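Two-Arm Connector Insertion: Gallery

Zoson wiring project – Methods and results in pictures

Plugging a wire harness into a circuit board is easy for a person and hard for a robot. The plug is small, the wires are flexible, and the board moves when it is pushed. The Zoson project studies whether a two-armed robot can learn the task from recorded human demonstrations, with no fixture built for the particular board and no model of how the wires bend.

The method, which we call Yan, learns one policy for both arms. Input is the set of camera views plus joint positions and gripper widths. Output is a chunk of 16 future arm and gripper commands, of which only the first part is carried out before the policy is queried again. Training used 478 demonstrations. Start positions of the board and the harness were changed between demonstrations, and the operators were told to correct a poor grasp in place instead of restarting.

1. Grasp

The policy picks up the harness by the connector housing. Grasps on the wires alone were left out of the training set, as the plug then swings and its angle cannot be controlled. Most of the variation in later steps comes from this one: a plug held a few degrees off will still reach the header but will jam on the first pin. 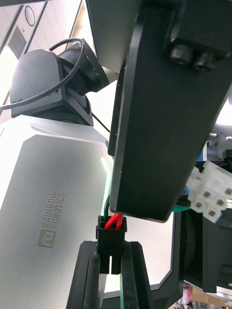 Why does the policy not use a force sensor?
Contact force was recorded in a pilot set, but adding it as an input gave no clear gain on this task. Motor current at the gripper and the wrist views carried enough information to detect a jam in most cases. Force input may matter more for connectors with a locking tab, which we have not tested.

2. Approach and view selection

Each arm supplies its own wrist view, and the two views are not treated equally. During training one of them is dropped at random, so the policy cannot depend on a single camera. Without this step the policy tended to follow the view of the inserting arm only, and it failed when the plug was hidden by the fingers. With the step in place, the second arm's view was used to judge the height of the plug above the board. No calibration between the cameras is needed – the policy works directly on the images.

The approach is also where the speed limit applies. Commands are cut to a fixed maximum step near the board. This limit was set by hand and is not learned.
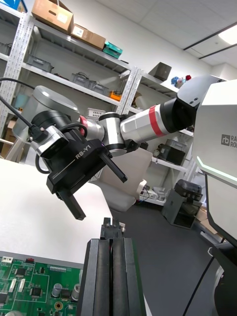
RB-Y1 arm with its gripper open near the table, circuit board at lower left.

3. Hold and insert

The two arms have different roles in the last step. One aligns the plug with the header and the other presses on the board to keep it from sliding or tipping. Roles are not assigned in code. They appear in the demonstrations and the policy reproduces them, including the order: press first, then insert.
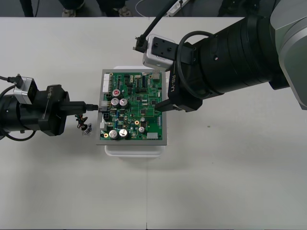 Removing the pressing arm from the method was the most costly change we tried. With one arm, the board rotated under load and the policy spent its remaining time chasing the header. Retraining on one-arm demonstrations recovered part of the loss but not all of it.

Results

The full method was run for 100 trials on board layouts seen in training and inserted the plug in 82 of them. A trial counted as a success only if the plug was fully seated and the board was still in its tray. Partial insertions were scored as failures. The main failure types were a tilted grasp, a jam on the first pin, and a timeout after repeated small corrections – the last of these being the most common.

Limits

Only one type of header was tested. Wire stiffness was not varied on purpose, and lighting was kept the same throughout. Transfer to a new board layout is under study, and a second set of trials is planned for July.

Data and code

The demonstrations are stored in Stimico format, with one folder per demonstration and a plain text log. Training scripts are in the Mollilwood repository under the Yan branch. Failed trials are included and marked as such.

Page last updated 13/06/2021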